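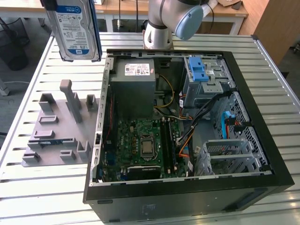 Forever Is a Long Time to Store Your Wedding

My mother kept our family pictures in a biscuit tin. The tin got dented when we moved to Uvunton and it smells of pennies, and every print in it can still be looked at by anyone with eyes. I bring this up because I have spent a month reading brochures from companies that promise to keep my memories safe forever, and I have started to miss the tin.

The one that set me off came from Notard, which sells what it calls a legacy vault. You mail in your old drives and discs, they copy everything, and your grandchildren get a password. It costs $159 to start and six dollars a month after that. The word "forever" shows up on the first page. On the last page, in gray type, the company says it may end the service with 50 days' notice.

I asked Notard how those two pages fit together. A spokesperson wrote back that the company was "deeply committed to continuity." I asked again and got the same sentence with a smiley face.

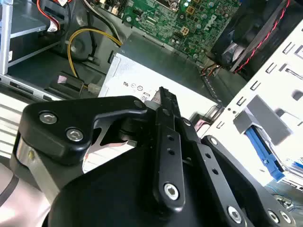
Who is going to look at all this?

Say the vault works perfectly. You still have the problem that most of what we save is junk. I went through one year of my own pictures and found parking spots, receipts, a rash, and the same sunset over and over. Somewhere in there was the last good picture of my uncle, and it took me an evening to find it.

Maysoun Qaisi has run the local history room in Wirkach long enough to be rude about this. People bring her a dead relative's computer and expect gratitude.

"They say everything is on there," she told me. "I say, fine, which 200 pictures do you want anyone to see? And they look at me like I asked for a kidney."

She will take a shoebox over a computer any day, provided somebody has written names on the backs. I pushed her on that, as paper burns and basements flood. She agreed that they do. She has lost a whole shelf to a leaking pipe. She still wants the names.
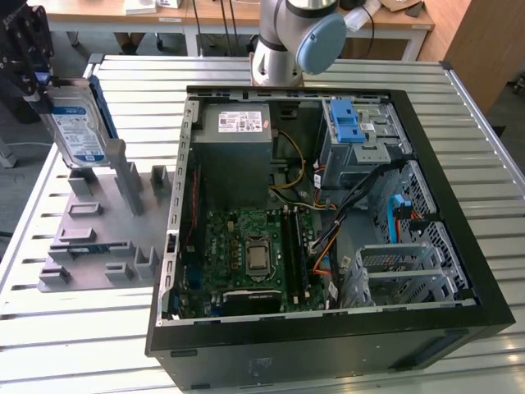
A desktop tower with its side panel off.

The repair trade has its own sales pitch, and I trust it only a little more. Andreadis, the shop two doors from my dentist, has a sign in the window saying no file is ever truly lost. The man at the counter walked that back within a minute of my asking. Some files are very lost, he said, and he charges for looking either way.

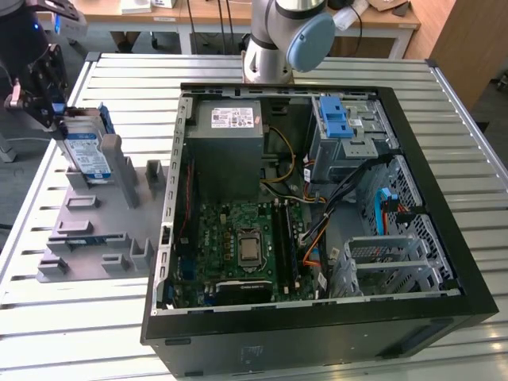

6 min read

So what would I pay for? Less than they want to sell me. I bought a second drive, copied the first one onto it, and gave it to my sister, who keeps it in a drawer with her passport. Then I ordered prints of the pictures I would be sorry to lose and wrote on the backs in pencil. My handwriting is bad and I had to guess at two cousins.

I don't claim this is a system. The drives will fail at some point, and my sister may well move and toss the drawer. But I know where both copies are, which is more than Notard would tell me about theirs when I asked in September. The vault's location, they said, is confidential for my protection.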